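We use cookies to remember your language and your booking dates. By staying on this website you accept them. OK / Read more

About us

Grelness is a small guest house in Wunside, at the upper end of the harbour street. The house was built in 1866 for a merchant who traded in rope and salt, and it was a family home, then a school for girls, then offices for a shipping firm. It stood empty for a long time before we bought it. We have been open to guests in every season since then, also in winter, when most other houses in the town are closed.

My name is Rasmus Navickas and I am the owner. I came to Wunside to work in the fish hall for one summer and I did not leave. English is my third language, so please forgive me if something on these pages sounds a little strange. If a thing is not clear, write to me and I will explain it better.

The house

When we began, the roof had holes and there was no heating on the upper floor. The first winter we only dried the walls. After that we took up the floors, put new pipes under them and laid the same boards back in the same order, with a number in chalk on each one. Some of the boards by the stairs are still darker than the others. A guest once offered to sand them for us, but I like them as they are.

The water comes from our own well behind the house. It was drilled by the firm Drillero, who had to stop at 80 metres and begin again nearer to the wall. The water is soft and good to drink. It has a slight taste of iron in August, and if you do not like this taste there is a jug with a filter in the breakfast room. 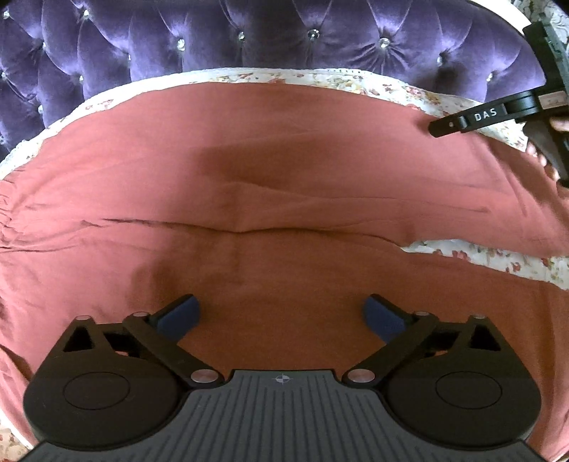 Our rooms are all different from each other, and we did not try to make them match. The back rooms are quiet and look to the garden, the front rooms get the morning sun and also the sound of the boats. In the back rooms the furniture is plain and light. For guests who want more colour we have the purple velvet headboard, with clear, shiny buttons pressed deep into it, together with a coral-red cover on the bed. My sister said these two colours could not live in one room. We have left them together, and she now asks for that bed when she visits. Please tell us when you book if you prefer something calmer.

There is no television in the rooms. There is a radio in the sitting room and a shelf of books in several languages, which guests are free to take home if they leave another one in its place. The wireless internet works well on the ground floor and less well under the roof, where the walls are very thick.

Breakfast and the kitchen

Breakfast is made by Hoani, who has cooked here from the first week. He bakes the bread himself, a dark loaf with caraway and a white one, and he smokes the mackerel in the shed when the wind is right. When the wind is wrong there is egg. He can cook without milk or without wheat, but he asks to know this the evening before. Breakfast is served from 7.30 until ten o'clock. If you take the early ferry, we will put a packed breakfast on the table in the hall.

We do not serve dinner. There are two good places to eat by the harbour and we are happy to call and keep a table for you.
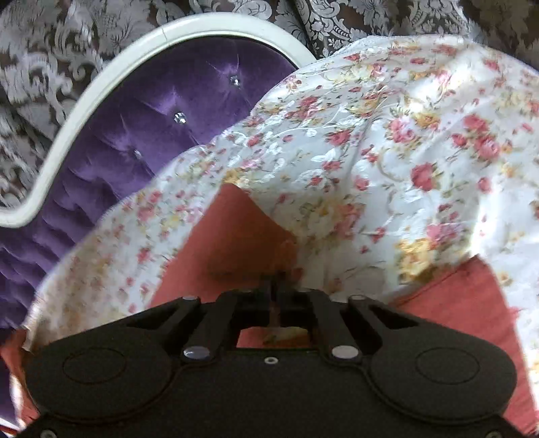 Later in the day the kitchen is quiet and guests may use it to make tea or to warm food for small children. We only ask that you wash what you used and leave the large knives alone, as Hoani keeps them sharp and in his own order.

Getting to us

From the ferry it is 990 metres on foot, the last part uphill. The street has old stones and is not kind to suitcases with small wheels. If you write to us the time of your ferry, one of us will come down with the handcart - this is free of charge. By car you can stop in front of the door to unload, and then please park behind the church. The parking there costs nothing after six in the evening.

The house has stairs and no lift. We have one room on the ground floor with a wide door and a shower without a step. We try to keep this room for those who need it until 2 weeks before the date, and after that anyone can book it.

Dogs are welcome in the back rooms. Cats we cannot take, as we have one already and she is old and does not share.

How to book

Write an email or telephone between nine and six. We answer all the letters ourselves, normally on the same day. We do not ask for money before you come, but if your plans change, please let us know so that another guest can have the bed.

Join our newsletter: news from the house, four times a year. Your email address / Subscribe

Page last updated: August

Contact | Prices | House rules | Privacy
© Grelness Guest House, Wunside. All rights reserved.
Back to top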